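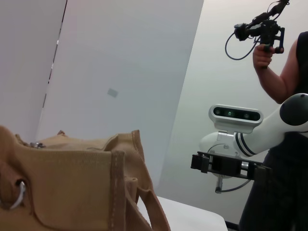 How to clean a canvas bag by hand

Canvas bags with a zipper and metal rings should not go in the washing machine. I washed one like this in September and the handles became twisted and the color was not even anymore. Since then I do it by hand on the table.

What you need: a soft brush, a bowl, mild soap without bleach, two old towels.

1. Open the zipper completely and take everything out. Turn the bag upside down and shake it. Brush the sand and crumbs out of the corners and along the seams.

2. Put one small spoon of soap in cool water. Hot water can make the canvas shrink.

3. Try first on the inside, in a place which is not seen. Wait 15 minutes. If the color comes off on the towel, stop.

4. Brush in the direction of the stitching, with little water. The handles are usually the dirtiest part, so do them two times. Go gently where the fabric is folded.

5. Wipe off the soap with a clean wet cloth. Dry every metal part at once with the second towel.

6. Fill the bag with a dry towel to keep its shape and leave it in the shade, with the zipper open. Mine needed 4 hours on one side and then the whole night.

Do not iron over the rings. For tan canvas I also avoid lemon, it left a pale spot on my older bag.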